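Home Articles Issues Authors Subscribe

Reading time: 4 minutes

3. Shared storage and the time it takes to find things

3.1 Setting

The study took place at Trullmont, a converted woollen mill with 13 small workrooms let to people who repair clothing, mend jewellery or make things by hand. Tenants share a kitchen, a loading dock and a long cupboard of common supplies. The cupboard had been organized three times before we arrived, each time by a different tenant, and traces of all three systems were still in place. Buttons were sorted by colour on one shelf and by size on the next.

We asked tenants to keep a paper log of every trip to the cupboard through the month of May. A trip was counted when the tenant opened the door and ended when they closed it. The log had four columns: what was wanted, what was taken, how long it took, and a space for remarks. In all, 754 trips were logged by the people in the 13 rooms. Two tenants were away for part of the month and their rooms are included for the days they worked.

3.2 Open and closed containers

Supplies were held in whatever had come to hand: biscuit tins, shoeboxes, glass jars, a filing cabinet with a jammed bottom drawer. For the analysis we put every container into one of two groups. A container was called "open" if its contents could be seen without moving or lifting anything, and "closed" if they could not. Clear jars with lids went into the open group. Jars with paper labels covering most of the glass were a problem, and after some discussion we put them with the closed ones.

The median trip to a closed container took 40 seconds longer than the median trip to an open one. The gap was wider for small goods such as snaps, hooks and needles, and nearly vanished for fabric, which people seemed to find by memory of the pile. Labels helped less than we expected. Many were out of date, and several tenants wrote in the remarks column that they had stopped reading them.
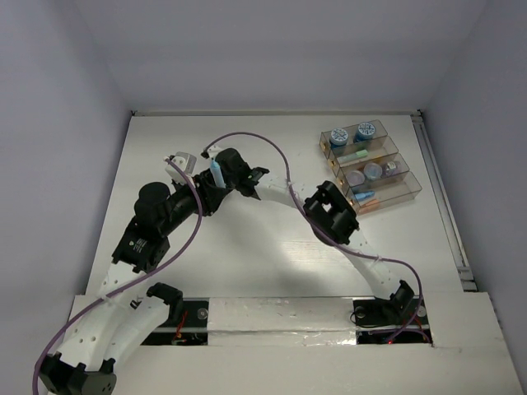
Figure 3. Tiered organizer at the back of a work surface.

Tinted containers did not fit our two groups well. Quezada (2016) treats them as closed in her study of hospital linen rooms, on the grounds that staff there had to open them to be sure of the contents. We did the opposite. A smoky-brown organizer like the one in Figure 3 is still transparent, and a person looking for small items can tell which tiers have something in them before reaching. Whether they can tell a brass hook from a steel one is another matter - we suspect not, and colour matching was the task where tinted trays did worst. We ran the comparison again with tinted containers moved to the closed group. The gap shrank a little but stayed in the same direction.

3.3 Who put it away

The log did not ask who had last returned an item, and this was a mistake. From the remarks it is clear that tenants searched faster for things they had put away themselves. One mender wrote "my own mess, found at once" beside four separate entries. In a later round, each container should carry a card to be initialled on return.

We also made an inventory of the cupboard at the end of the month. It came to roughly 1410 separate items, counting a packet of needles as one. A good share of these were never asked for while the log was running. Tenants were reluctant to let any of them go, and the inventory led to a long talk about zippers that is not reported here.

3.4 Limits

Times were written down by the tenants themselves, some by wristwatch and some by guess. Short trips are probably under-reported, as a person fetching a single spool may not bother with the log. The building also has poor light at the cupboard end of the hall, and this would make any closed or tinted container harder to use than it would be in a bright room.

Comments (3)

Tokgöz
We had the same argument about labelled jars at our repair centre. In the end we moved the labels to the lids and kept the jars on a low shelf.

Lorena Quezada
Thanks for citing the linen room work. The bins in that study were a very dark grey, much darker than your trays, so I don't think we disagree as much as section 3.2 makes it sound.

hemandhaw
Would like to read the long talk about zippers.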